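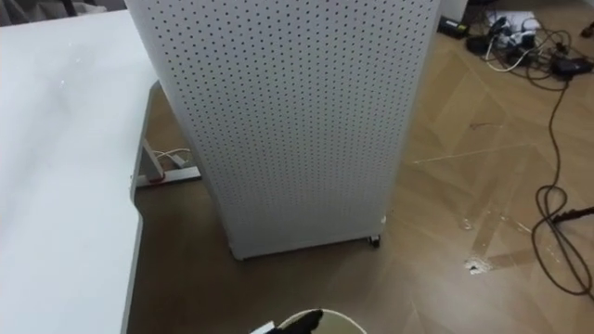 My job in the teleoperation room is to move two robot arms from a distance, and to put rubbish into a round bin many times a day. I started in September, when I moved from the sales office of Nasus to the small group that teaches robots. Before that I believed that teaching a robot means writing code. Mostly it means that I hold two handles, look at a screen, and do a simple thing slowly and cleanly, so that the machine can learn from the recording. The view on my screen comes from the head of the robot, and it took me a long time to get used to it. I see what the robot would see: a part of the desk, the tall white tower with its small holes, the old tape lines on the parquet, and just the rim of the bin at the bottom. When the gripper is so low in my view, I have to judge the depth from very little.

The task has a boring name in our list, "discard item." For a person it is nothing. You drop a thing and you already think about lunch. With the handles, every part of the movement becomes a decision. How hard do I close the fingers? Do I go over the rim from the left or from above? When do I open? In my first week I always opened too early, and I had to do the attempt again.

Ye-seo Sun trained me. She has done this work for 4 years, first at Trikent and then with us, and her hands are very calm. She gave me two rules. The first rule is to never correct in a hurry. If I miss, I should stop, wait one breath, and then move again, so the recording shows a clear correction and not a shaking arm. The second rule is to look at the rim before I look at the object. I did not understand the second rule until I had hit the rim many times with the knuckles of the gripper.

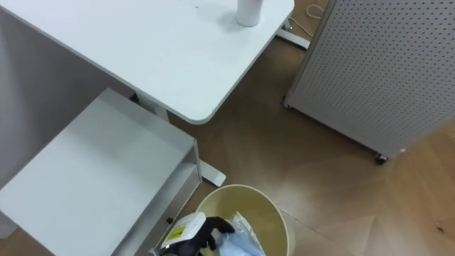
White package with the yellow label, at the bin.

Packages are harder for me than small pieces. They are wide, and I like to have them tilted when they go over the rim – a flat one catches too easily. The plastic bag in the bin is also a small enemy. A finger can touch the folds when I open the hand, and I don't feel it in the handles. I can only see it, if I pay attention.

On my best day I made 39 good recordings. That number is not special in our group, but I wrote it on a paper and put it in my drawer. After such a day my shoulders are tired, and my eyes more. I now take a break every two hours and walk to the window.

My brother asked me if it is sad to teach a machine the most simple work. I don't find it sad. I pay attention to my own hands in a new way. When I throw away a milk carton at home, I notice that my wrist turns before I reach the bin, and the next morning I try the same turn with the handles. Sometimes it helps.

Next we will start with folding small towels. Ye-seo says that cloth will make me miss the packages, and I believe her.

Last updated: April 2024

This site uses cookies to remember your settings. By continuing to read, you agree to their use.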